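Setting up your reading journal in Edelo

3. Open Edelo and tap New Journal. I named mine Velcombe, after the first poem I ever learned by heart.

4. Add your books. I started with 14 and wished I'd picked fewer! 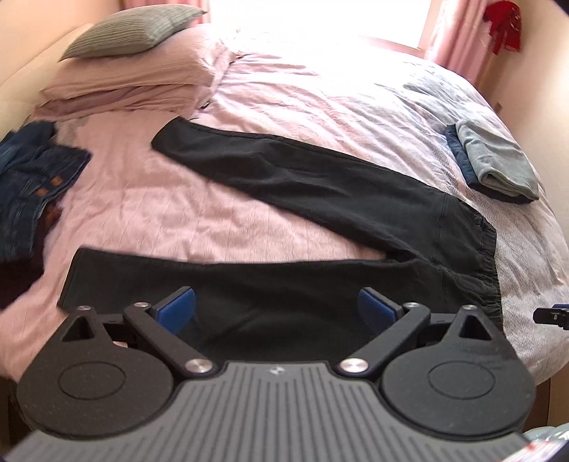

Black pants on a pink duvet.

5. Choose a page style. I like Ruled for poetry (the line breaks stay put) and Plain for novels.

Note: poem titles go in the Work box, and the collection title goes in Source. I mixed these up for weeks.

6. Type your first entry - anything up to 1,000 words fits on one page.

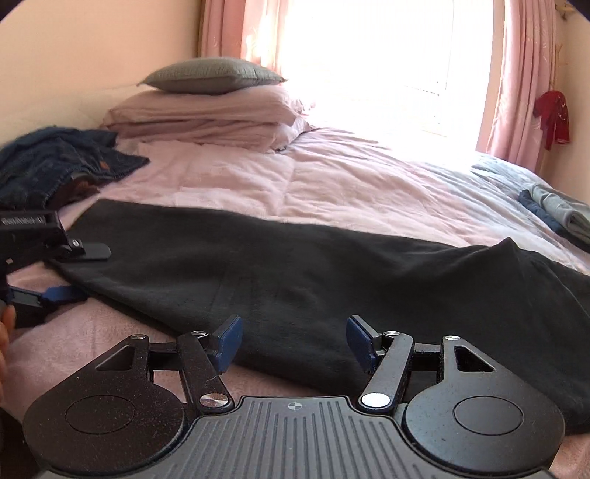

Longer entries spill onto a second page, and you can join the two later under Layout.

Caution: Clear Shelf wipes your notes along with the books. Export first.

7. Tap Save, then set your reminder. Mine goes off every 2 days.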